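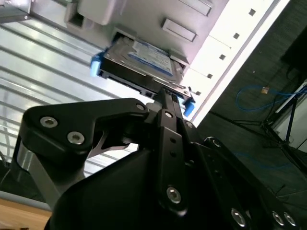 Re: Re: kit de cambio de discos, ¿alguien lo ha probado?

Gemma, contesto rápido que entro a las 7.

Sí, lo tenemos en pruebas desde mayo. El kit es el Fistamo de Teltitz: pinza, cámara de muñeca y el software Polen aparte (ojo, licencia aparte tambien).

Gemma Fothergill escribió:
> Nos ofrecen el kit para la sala pequeña. Dicen que aguanta
> hasta 2000 ciclos sin recalibrar. ¿Es verdad? ¿Y sirve con
> bandejas de varios tipos o hay que comprar dedos nuevos?

Ciclos: ni idea de los 2000, nosotros llevamos 216. Recalibrado una vez, el domingo, por un golpe tonto mío.

Bandejas: las de pestaña azul, bien. Lo que peor lleva es la alineación con la bahía, si entra torcido empuja igual. Bajad la fuerza de fábrica, viene altísima.

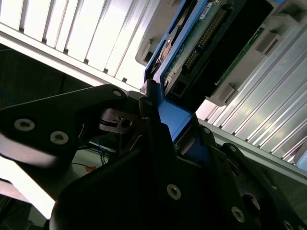

Con las bandejas azules enteras agarra mejor, mas superficie. Mismos dedos, no compréis el juego extra.

Soporte: lento. Preguntad por Hosseinzadeh, el distribuidor, contestan antes que Teltitz. El manual flojo, faltan los pares de apriete.

Precio no lo pongo en la lista, escríbeme en privado y te paso la ofera.

Ghazal Shahbazi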